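# The great cloth cull (and why I'm folding things in thirds now)

So I've finally done the drawer. You know the one — second down, next to the cooker, the one that only opens if you shove your hand in first and squash everything flat. Tea towels, dusters, odd bits of muslin, a pillowcase for some reason. I tipped the whole lot out in May and I've been putting off writing about it ever since. 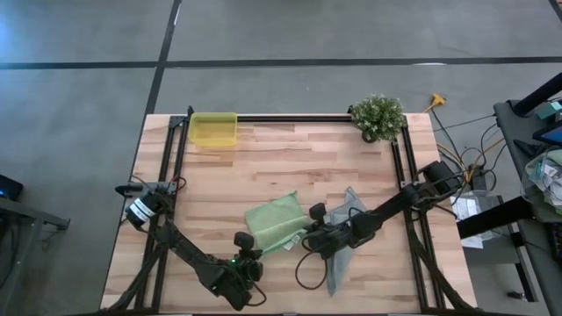

Anyway, the thing I learned is that you have to sort by fabric before you fold a single thing. I'd always sorted by job (drying up, wiping down, polishing) and it never worked, because a thick towel and a thin floppy one just won't sit in the same pile. The thin one slides off, you grab it, the pile goes over, and you're back to shoving.

Towels first, then. I fold mine lengthways into thirds and then in half, with the label tucked inside if I remember. A green one looks lovely for a week and then gets beetroot on it, but I keep buying green ones! The best I've got came from Plendley, the little homeware place by the station, and they've been through the wash more times than I'd like to admit.

Mesh and sheer stuff is another matter. It doesn't want to be folded. You get one edge straight and the other wanders off, and if you press it down it springs back up the minute you let go. I tried rolling it, which was better, and then I tried rolling it round a folded towel, which was better still — it has something to grip. If you've got net produce bags or those see-through cloths for covering a bowl of dough, give it a go.

A few other bits while I'm here:

- Wood is a much nicer surface to fold on than my worktop, where everything skates about. The table wins.
- Don't iron tea towels. I did it once, for Festavel (our village food weekend, I was on the scones), and they were creased again by lunch.
- Stand things on their edge in the drawer so you can see them all. I resisted this for years because it looked fussy in magazines. I was wrong.

I did look at drawer dividers. Teuber do some smart ones but they were two centimetres too tall for my drawer, and I wasn't about to start sawing. A shoebox lid cut in half is doing the job for now.

The rejects have gone in a bag under the sink for the really grim jobs, bike chains and so on. The pillowcase has gone back upstairs where it belongs. Next up is the airing cupboard, which I'm dreading, so if anybody has a way of folding a fitted sheet that doesn't end in a ball, please put it in the comments.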